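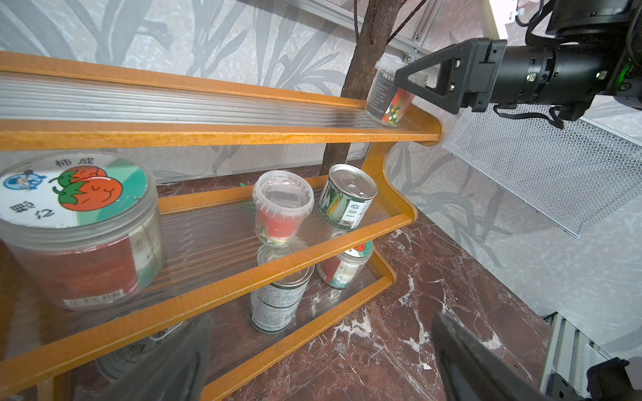 ## Chapter 2: Why the Yogurt Is at the Back

Usha Pisharody opened her first grocery in Skustmont with 19 products and a theory. Customers, she believed, would buy what they needed and go home. By May she stocked over 400 products and had dropped the theory.

Shelf space is rent — somebody always pays it. In this chapter we follow two suppliers, Emberg and Marar, as they fight politely over one strip of eye-level shelf. Before reading on, write down the last thing you bought without meaning to. Keep the list short if you can.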